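Print this entry | E-mail to a colleague

Workshop notebook, Huvmont market hall
2026-04-12

Back on the stall layout for the Huvmont indoor bazaar. Lena Tokarz wants the whole thing settled before vendors start asking where they are, and they've started already!

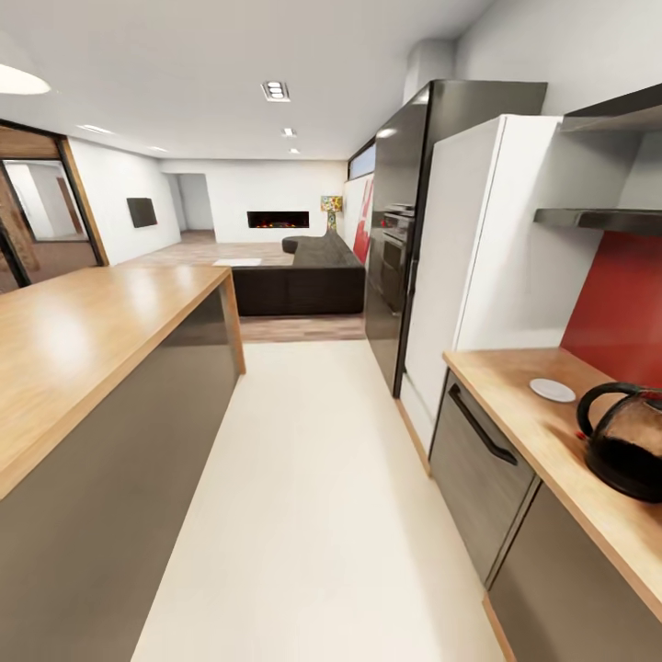
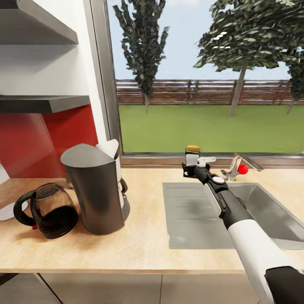 Both renders: kitchen with the light wood countertops.

So, the booth fees. Dariusz and I went back and forth on this most of the morning. Last December we charged 700 for a corner and let the inside spots go for whatever people would pay, and it was a mess (Mieczysław still brings it up). I'd like 800 for corners this time and one flat rate for everybody else. Danuta Chmielewska thinks the soap and candle people will grumble. Maybe. They grumbled last year too and then they all signed up again.

Tried the Trimar folding tables against the old Krawczyk ones. The Trimar legs lock better but the tops bow in the middle once you load them with jars, so pottery and preserves get Krawczyk and the scarf sellers can have the others. Przemysław is re-gluing the edge strip on the bad one, leave it clamped please.

Aisle width: still fighting with this. I taped out the back row and a stroller gets through fine, two strollers don't. If we drop the end table in each row we get 30 inches back, and I think we should just do it.

Ultard card readers came, more than 30 of them in one box with no chargers. Wrote to them, no answer yet.

To do: sign for the side door, string for the price tags, ask Lena about the honey guy.

2 comments | 5 shares

Contact | Copyright Huvmont Market Workshop | Back to top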